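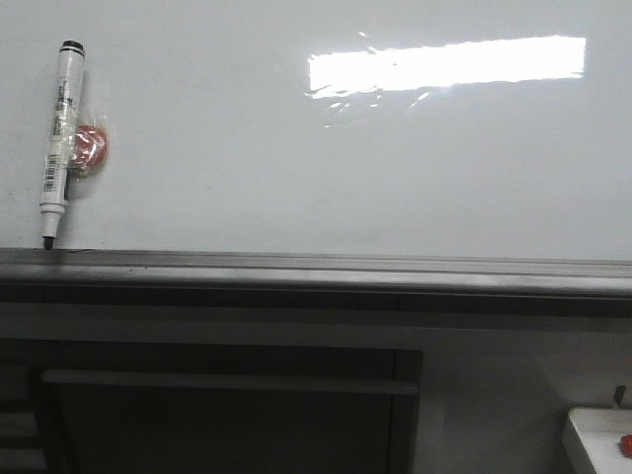
Firouzeh Nikzad has been teaching adults to read for 17 years and she still gets nervous before the first night of term. "Every time. I park round the corner and sit in the car like a kid."

We talk in the back room at the Drernonby community centre, kettle going, about an hour before her evening group. She's eating a sandwich and sorting photocopies while she answers. Doesn't stop moving, really.

The classes started with seven people. Most had jobs, kids, mortgages. One drove trucks. What they had in common was a whole bag of tricks for getting by - forgot my glasses, can you fill that in for me, I'll take it home and have a look. "They're clever, you have to be clever to hide it that long," Nikzad says. "One bloke had memorised the menu at every pub in Jurberg. He'd ask what the special was and then order the schnitzel anyway."

How do people find her? Not from the flyers, she says, and laughs at herself for taking so long to work that out. Flyers for people who can't read flyers. These days it's word of mouth, the local radio, a receptionist at the medical clinic who has a quiet word.

She starts with whatever the person needs that week. A school note. The learner driver handbook. A text from a daughter. No kids' books unless somebody asks for one, and somebody usually does, because there's a grandchild on the way. "That's the big one. You'd be suprised how many come in because of a grandchild."

Setareh Mohammadi came in for exactly that. She's 61, worked in the laundry at the hospital for most of her life and could speak three languages without being able to read much in any of them. Her first full book took her from March until nearly Christmas.

"I read it out loud to the dog first," she says. "The dog was very patient. Then I read it to my grandson and he told me I did the voices wrong."
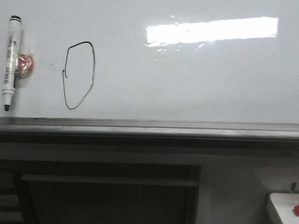

Spelling comes later, and Nikzad doesn't push it. She'd rather see a page of wrong words than a neat empty one. Onni Pelkonen, who takes the second group, is stricter - he did 20-odd years in high schools and it shows, she says, fondly enough. He wants the apostrophes right. They argue about it in the car park.

"He reckons I'm soft," she says. "I reckon people have been marked down enough. We're both probably right on differnt nights."

Money is the dull part. The room costs them, the photocopying costs them, and the grant only ever runs a year at a time. Last year they had 383 enquiries and places for 200. The rest went on a list, and she hates the list. Some of them waited half their life to pick up the phone. Ring them back four months later and a fair few have lost their nerve. She rings anyway.

Any plans to stop? She's 66. A shrug, more sandwich. Her sister in Vahidi wants her to move up the coast, has wanted it for years.

"I'd last a week. I'd be in the library annoying people."

Two women come in early, shaking out umbrellas, and one of them has brought a letter from the council. Nikzad wipes her hands and pulls out a chair. "Righto, what do they want now?"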